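22 de maio de 2025

Dormi mal outra vez, mas desta vez foi por culpa boa. Fiquei até tarde a ler o manual do kit da Jurkari (54 páginas, metade delas traduzidas por alguém com muita pressa) e quando apaguei a luz ainda estava a pensar em calibrações. Já vou na segunda semana de teste e tenho de entregar a avaliação à Salma antes de ela ir a Rirville, portanto escrevo isto também para arrumar a cabeça.

Primeiro o que me irritou, que é sempre mais fácil. Os cabos! Roxos, lilases, lindíssimos, combinam com tudo, e compridos demais. Fazem uma volta em cima de cada garra e outra junto ao cotovelo, e eu passo a vida a olhar para aquilo com medo que se prenda. O manual diz para deixar folga "generosa", sem explicar o que é generosa. Mandei mensagem ao apoio técnico e responderam em 35 minutos, o que é ótimo, só que a resposta foi a mesma frase do manual copiada e colada. Enfim. Respirei fundo e fui fazer café.

Depois o software. A Pangaribuan, que é a empresa que faz o programa de controlo, lançou uma atualização ontem à noite e perdi os pontos todos que tinha gravado. Todos! Tive de ensinar as posições de novo, um braço de cada vez, e quando cheguei ao direito já estava a falar sozinha. Mas confesso que ficou melhor do que antes. Há um modo espelho em que se ensina um braço e o outro copia ao contrário, e isso poupa um tempo enorme. Estava escondido num submenu, claro.

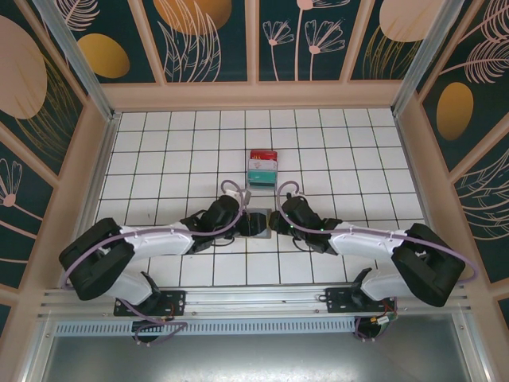
À tarde apareceu o Tshepo com um saco de bolos de coco e mil opiniões. Ele acha que ter os dois braços na mesma calha é um erro, que mais vale comprar um só, dos grandes, e pronto. Eu discordo. Para caixas pequenas, que é o que nós temos, gosto de ver uma garra de cada lado, e montar aquilo na calha de alumínio foi a parte mais simples do processo inteiro: suporte, parafusos, apertar, já está. Discutimos isto durante dois bolos cada um e ninguém mudou de ideias.

Ele embirrou também com os painéis de flores. Diz que parece a casa de banho da tia dele. Pois eu adoro! Passo aqui o dia inteiro, prefiro folhas cor-de-rosa e aquelas ovais douradas a uma parede cinzenta. E os azulejos brancos do chão dão jeito, porque uso as linhas para voltar a pôr as caixas no mesmo sítio sem andar de fita métrica na mão.

O preço é que ainda me faz torcer o nariz. O aluguer da Broltalgate fica em 48 euros por dia com assistência incluída, e comprar só compensa se usarmos isto o ano quase todo. Fiz as contas duas vezes e deram resultados diferentes, por isso amanhã faço uma terceira, de cabeça fresca. A Salma vai perguntar logo por isso, conheço-a bem, nem vai abrir o resto do relatório.

Para já estou a inclinar-me para dizer que sim ao aluguer até julho e depois logo se vê. Quero pedir-lhes cabos mais curtos e uma cópia automática dos pontos gravados, que perder aquilo tudo outra vez é que não. Deixei marcado para amanhã um teste de 50 repetições com a caixa vermelha.

Ainda não respondi à mãe sobre o almoço. E acabou-se o leite.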